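4.2 Gas readings at the lower vents

The Yeoman vent was listed as inactive in every survey we could find, the earliest of them dated 1696 and written by a man who seems to have looked at it from a boat. Later surveys copied him. We sampled soil gas at 47 points on the south flank in July, expecting to confirm the general opinion and go home early.

Six of the points gave carbon dioxide well over the local background. All six lie on the old fissure line between Yeoman and the Drulateo cone, and the strongest is beside the footpath, where people like to stop for lunch.

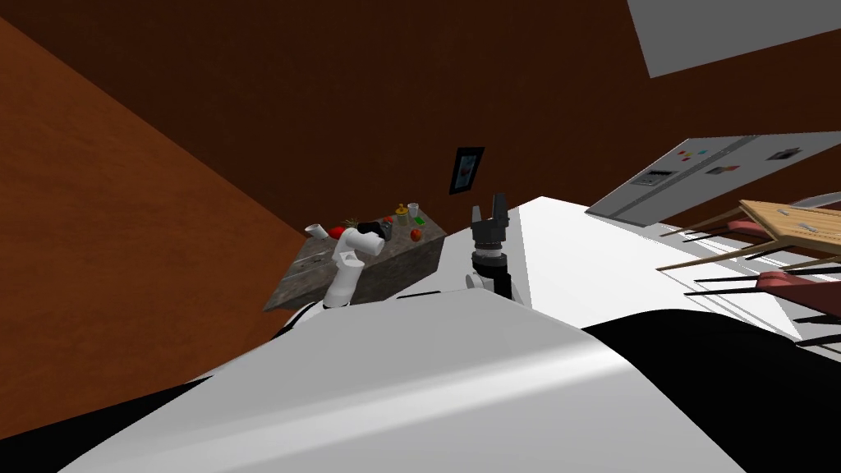 Figure 7. Rendered view with the two robot arms and the counter island.

The obvious objection is that soil gas comes from soil. Roots breathe, compost rots, and the sheep on this flank do their share. We therefore repeated the line on 5th November, when plant activity is low and the sheep have been taken down. Five of the high points were still high. The sixth had dropped to background, and we have removed it from the analysis with some regret, as it was the easiest to reach.

Temperature was less helpful. The probes went down 59 cm, and at that depth the fissure line was slightly warmer than the ground on either side, by a margin that a skeptical reader could blame on the darker ash. We are fairly skeptical readers ourselves and make no claim from it. 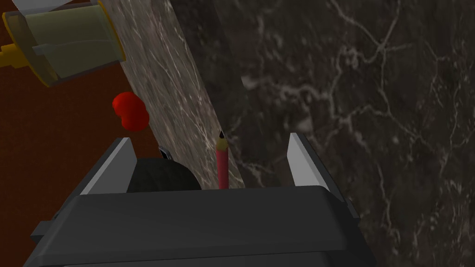
4.3 What "inactive" is taken to mean

The Bilisthorpe catalog calls a vent inactive if it has no recorded eruption. On this definition a vent becomes safer the fewer people live near it, and an island with no literate inhabitants is the safest place on earth. Avcı's scheme, which asks for gas and ground movement as well, is slower and costs more, and has been adopted accordingly.

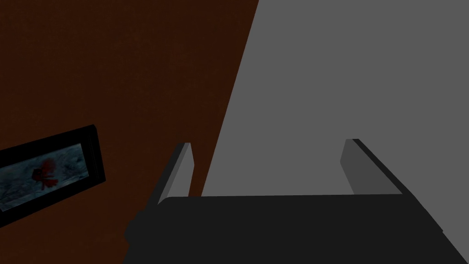
Under that scheme Yeoman would move up one class, to "restless." We think this is fair. It doesn't mean an eruption is coming, and our data can't say whether the gas rises from new magma or leaks from an old body that is still cooling. The Vetov vent leaked in much the same way for the whole of its monitoring record and has so far done nothing else.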